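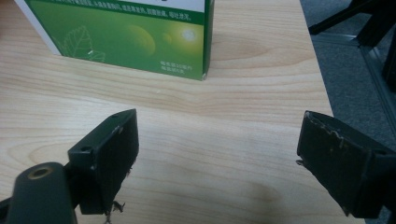

Hi Styliani,

August update on the Bikside community room, as promised, and sorry it's coming to you after dinner again. Most of my month went into tables, so get comfortable!

## Worktops

You'll remember we had 2000 set aside for furniture and I was nervous about it. We ended up going with pale wood tops from Gkikas, and I'm so glad we did. They make the whole room feel lighter, and the grain is prettier than I expected from the sample chip (Iraklis still wanted plain white, but he's come around – mostly). The delivery was 200, a bit more than the quote because of the stairs. I've put the receipt in the shared folder.
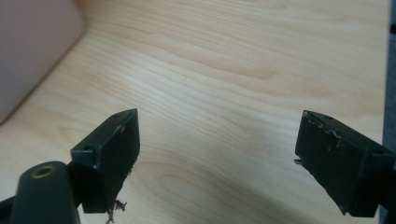
I also asked them about care, and the advice was pretty simple: damp cloth, mild soap, dry it right away, nothing scratchy. I typed that up on one page and taped it inside the cupboard door. We're keeping craft glue and paint on the Muvley mats from now on, and hot mugs go on the windowsill until I get around to buying coasters.

## Cleaning up after sessions

Okay, this is the part that still needs work. We've had 7 sessions since my last note, and people are great about putting their own things away but the wiping down gets forgotten. There are smudges that a quick pass with a cloth doesn't shift. I tried making a rota and it lasted two sessions, so now whoever has the key does the tables last thing before locking up. I asked the regulars what would help. 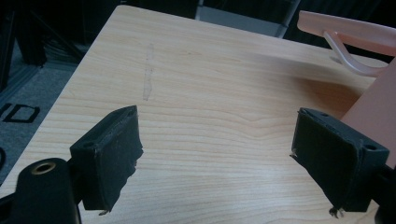
Kalliopi thought the cloths should live on the tables and not under the sink, and she'd like a second spray bottle so people aren't waiting on each other. Fair enough. I've ordered both from Sisska – the total came to 167 with the storage bins, which leaves us almost nothing in the supplies line until fall. If you can move a little over from printing, I'd be grateful, but we'll manage if you can't.

## Light

The room gets more sun than I'd figured on and it bounces right off the pale tops. Lovely for photos, less lovely if you're trying to read a pattern! I've asked Orestis for a price on blinds. 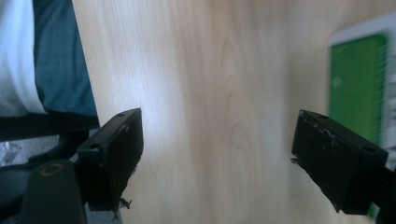 *Tabletop with the light on it, Bikside room, August*

Still to do before the next report: felt pads for the chair legs, labels for the bins, and a decision on the blinds once I have a number. I'll send the sign-in sheets separately.

Thanks as always,
Sotiris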